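About Us

Nuststead Sponge & Scrub. Small shop, lots of sponges. Also scouring pads, dish cloths, brushes, the odd bucket. If it wipes or scrubs we probably sell it or we've tried it and sent it back.

We started as a market table. 2 crates, one folding chair, a hand-lettered sign that ran in the rain. People kept asking for the same thing – a sponge that doesn't fall apart in a week – and we kept not having it. So we went and found one. Then a few more. Now we're at 39 kinds and a proper front door on Jaltgate, next to the key cutter.

What we do

Kitchen sponges, mostly. Plain ones for counters and dishes, two-sided ones for pans. Big ones for cars and windows. Odd shapes on request, ask first. We cut some to size in the back if you have a narrow bottle or a weird sink.

We sell single. Always have. You don't have to buy a ten pack to find out you hate it. Packs of 12 are cheaper per sponge if you already know what you like, mix the colors however you want.

The shelves

Customers ask about the shelves more than you'd think. We do color on purpose. One color per job is how most of our regulars work: one for dishes, one for the counter, one for the bathroom, and they never swap. Easier to stick to when the sponges sit apart and you can see every one of them. So we don't use bins. Bins turn into a heap by lunchtime and the good stuff ends up at the bottom.

Same color together, space in between, scrubby ones where you can reach them. Restock in the morning, straighten again at 3 pm. That's the whole system. Painted boards too, a different color per level, so we can tell somebody on the phone "it's on the pink one" and they walk straight to it.

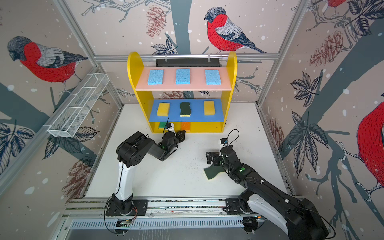

Light blues on the pink board, yellows either side of a green scrubber on the blue one.

The yellow shelf style with the round sides is our favorite. It's a low-fuss thing. Three levels, nothing fancy, wipes down fast. Ask at the counter if you want the paint colors, we have them written on a card somewhere.

How we pick

Every new sponge gets used before it gets a spot. Real dishes, real pans, a burnt oatmeal pot if we can get one. We look at how it rinses, how it drys, whether the scrubby side peels off the soft side. Peeling is the big one. Most of what gets sent to us fails right there and we don't stock it, even if the price is great.

Our Akolgo line came out of that. Soft on one side, scratchy on the other. Took a lot of bad samples to get to. Not for nonstick, please – use a soft one for that, we have plenty.

We also keep a notebook by the register. Complaints, wishes, "this one smelled after four days". Write in it. We read it. 487 entries so far, and a fair few of them about the same pink cloth, which we have dropped. You were right.

Schools, cafes, clubs

We do boxes for places that go through a lot. Tell us how many sinks and how often you change sponges and we'll put a box together, sorted by color, with a little chart for the wall. Pick up at the shop or we drop off in town. Delivery is first thing in the morning, before you open. No contract. Skip a month if you still have stock.

The Ellen box is the small one, for one kitchen. Soft ones, scrubby ones, two cloths, a bottle brush. Popular as a moving in gift, also with students in September when nobody's apartment has anything in it.

A few practical things

Open from 9 am to 5:30 pm. Shorter hours in January while we do the stock count and repaint whatever got scuffed. Door sticks, push hard.

Returns: if it's unused, bring it back. If it fell apart on you, bring back what's left and tell us what you were scrubbing. We'll swap it, and it goes in the notebook.

Used sponges: we can't take them for recyling yet. We've asked. Will post here if that changes.

Wholesale questions, use the form on the contact page and put your town in it please, we keep having to write back and ask.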